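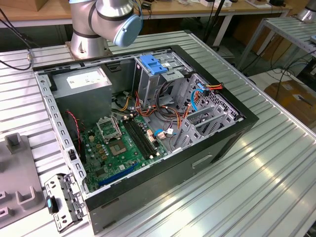
*A desktop computer with its side panel removed, showing the power supply and motherboard.*

The town of Sakholm has been collecting its discarded electrical goods separately for 16 years. In that time the contents of the average household cupboard have changed a great deal, and so have the habits of the people who empty it. Residents now bring in fewer televisions and many more small devices, a good number of which need only a modest repair.

The Flodon Trust, which runs the town's reuse scheme, accepted 3,000 items last year. Kettles and lamps made up the largest share, followed by computers and their accessories. Goods that pass an electrical safety test are offered to local families at a low price. The remainder are taken apart so that metals and usable parts can be recovered.

Fadwa Belkadi, who became director of the trust in July, regards storage as the most pressing difficulty. "People keep an old machine for years before they part with it," she says. "By then the spare parts are hard to find, and we have to hold on to whatever we can in case it is needed."

The trust has asked the council for a second building on Bautista Road — a former print works that has stood vacant since the printers moved away. The proposal includes a counter where residents may borrow tools, and evening classes in basic repair for up to 18 people. A decision on the lease is expected before the end of the financial year. Until then, donations will continue to be received at the Trondari Street depot during its usual hours.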